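How to Randomize a Dice Task Without Fooling Yourself

16 August 2019
By Sigrún Thoroddsen

By the time you are reading a tutorial on domain randomization, you have probably already trained a policy that works beautifully in simulation and behaves like a startled goose everywhere else. Welcome. I have trained several.

This page covers the recipe we use on Polgate, our tabletop pick-and-place task. A yellow arm on a table has to pick up the right die and put it on a flat square pad. That's the whole job. A toddler could do it, although a toddler would eat the die, and our success metric has no column for that.

You'll need a simulator that lets you script the scene between episodes (ours is called Flurdale, and it is slow and mostly polite), a policy that takes camera images, and more patience than the task deserves.

Step 1. Freeze everything and get a baseline

Turn off all the randomness. Fix the dice, the pad, the light and the camera. Train on 2000 episodes and write down the success rate. It will be wonderful. Do not show it to anyone who controls your budget.
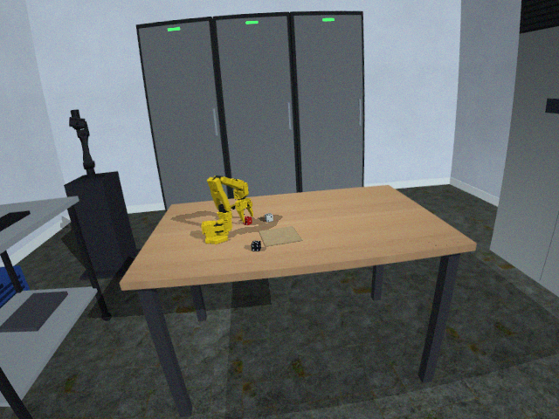 The reason to bother is that a frozen baseline catches the dumb bugs. If the policy can't learn one layout by heart, the trouble is in your gripper commands or your reward, and no amount of clever lighting will save you. Ours failed here for most of April. The gripper's open and closed values were swapped, so it was letting go of things with great confidence.

Step 2. Randomize one thing at a time

Start with positions. Draw each die's spot on the tabletop from a uniform range, and reject any draw where two dice overlap or one of them lands on the pad. Keep the rejection test in its own function. You will want to change it later, and you won't remember where you buried it.

Then do the camera. Move it a little per episode, never during one. After that, the light direction, so that the arm's shadow falls in different places. Policies love shadows. Given half a chance, yours will ignore the die and steer by the dark blob on the table.

Retrain after each change and keep the scores in one table. If you switch on all three at once and the score drops, you've learned that something is wrong somewhere, which you knew when you got up.

Step 3. Test for the shortcut

Our favorite check is the color swap. Take 155 held-out layouts, run the policy, then run the same layouts with the colors of two dice exchanged and the goal left alone. A policy that reads color should follow the color. A policy that memorized places will march to the old spot and grab whatever lives there now. 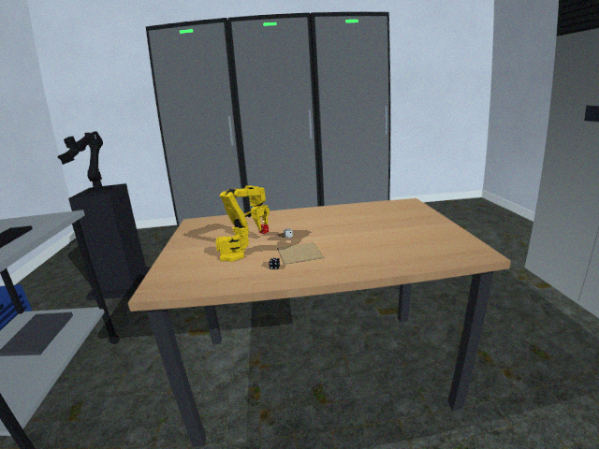 Dalgleish would rather you swapped the pad's position first, on the grounds that a color swap only tests picking and most of the embarrassing failures happen at the drop. It's a fair complaint. Do both if you have the compute, and log the pick and the drop as separate events either way.

Our first randomized policy passed the swap on 151 of the 155 layouts. I was suspicious enough to rerun it with new seeds, and it held up. I remain suspicious as a matter of principle.

Step 4. Watch the rollouts

Numbers will tell you the policy failed. They won't tell you it spent the whole episode hovering over the wrong die like a shopper who can't commit. Pick 40 rollouts at random and sit through them. Choose at random, please, and not by scrolling until you find a good one.
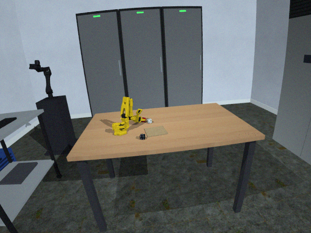
Polgate task in Flurdale: the arm by the white die, with the black die next to the pad.

Save the seed with every rollout. When you find a strange one you'll want to replay it with a single setting changed, and "it was somewhere near the end" is not a seed.

Last updated: two typos fixed, seed advice added to Step 4.

Comments

cindine: Does the rejection test skew your position range? Mine ended up with hardly any layouts near the pad.

Sigrún Thoroddsen: Yes, a bit. Plot the accepted positions before you train. We did it after, naturally.

mplk: Checked my gripper values because of Step 1. I would like my week back.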